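September 18, 2023

Up at six to finish section four before anyone else could get at the file, and of course Ehab had been in there since five, moving my commas. So the day started with a small commas argument over tea and got better from there.

Where we're at, for my own sake, as I'll have forgotten all this by December: the Norno handling rules go out to every site that collects with hand-held grippers, and the version we've been living with was written by people who only ever had one site to think about. It's got 89 separate rules in it. Some of them contradict each other (rule about wiping the pads before each session, rule about never touching the pads during a collection day -- so which is it, mate?). My job is to bring it down to something a new operator will read on their first morning and still remember after lunch. I'd love to get it onto one sheet of paper. Fadime says two sheets, and she's usually right about that sort of thing.

Spent most of the morning on the pads. Everyone has feelings about pads! The old text says "replace when worn", and when I asked the four of us what worn meant I got four answers. Pravesh changes his when the face goes shiny. Kagiso goes by feel. Bheki doesn't change them until something slips, and then he changes both and swears a bit. I go by the corners, which I always thought was the obvious way and apparently isn't. None of it is any good as a rule, as you can't check a colleague's feel from another building.

What I've drafted instead goes like this. Before the first recording, open the fingers all the way over a clear bit of bench, look at both pads face on and then along the edges, and write down anything you see, even if you're going to carry on using them. Chips at a corner get noted with which corner and which side. Screws get a look. If a pad has been swapped, the swap goes in the log with the time, and the first recording after it gets flagged so whoever's training on it can see the join. You don't get to decide on your own that a mark is too small to matter.

That last bit took me an hour to word and I'm still not mad about it. It sounds bossy. But I went back through the logs from Berkodthorpe, 848 sessions, and the column for pad condition is almost entirely the word "fine", right up to the day they binned a pair. Nothing between fine and the bin. If we ever want to know whether a tired pad changes how people grip (I reckon it does, I reckon you start squeezing earlier without noticing) we've got nothing to look at.

So after morning tea I made myself follow my own draft, top to bottom, reading each line out loud like a goose and doing only what it said. Fingers open, faces, edges. A chip at the lower corner of the left pad, with a tiny pale fleck at the tip of it, so that went in the log. And straight away I found a hole in the wording, because my draft says "left" and doesn't say whose left. Operator's left, holding the thing, or the left you'd get facing them across the bench? I'd have sent that out to every site. 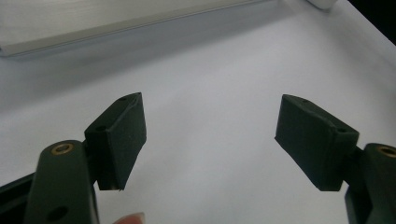
Kagiso reckons left and right should be banned from the rules altogether and we should mark the fingers A and B, with a dot of paint if it comes to that, as the Dafis people do with theirs. Then no one has to picture which way anyone was facing. I said paint wears off. Kagiso said so does everyone's memory of what left meant, and went back to work, and I've been stewing on it ever since.

I think it's right, blast it. The trouble is the older logs all say left and right, and if we switch to letters we need one line somewhere saying how the two match up, and we don't know how they match up, for exactly the reason above. Fadime's view is to draw a line at the changeover, leave the old entries alone and never try to translate them. Guessing backwards is worse than a gap, she says. I've written that down as a general principle for the front page and I'm quite pleased with it.

Lunch was leftover rice at the desk, with Pravesh reading me bits of the Stalano rules over the phone. Theirs is a much fatter document and very grand in tone, "the operator shall" all the way through, but there's a good part on fingers (human ones). You keep your own fingers clear of the pads while recording, and if one strays in you finish the task and note it, you don't stop and start again. I like that a lot. Our old text had people restarting for every little thing, and you end up with a pile of half-goes and a grumpy operator. Pinched it more or less whole, will ask properly tomorrow.

Afternoon was the bench rule, which I've been putting off. The old one says the bench must be "clear". Clear of what? I've gone with: keep the working area clear, leave anything else where it is from the first recording to the last, and don't tidy halfway. Ehab wants a distance in it. I don't want a distance in it, because then somebody will have to buy rulers. We left it with his number in brackets and my face like thunder.

Current draft is 1,051 words and 8 headings. Fadime's two sheets, then, if the type's small.

Still to do: letters for the fingers all the way through, ask Bheki about paint pens, fix the numbering after section four, ring Berkodthorpe and be nice about the column of fines. Also buy milk.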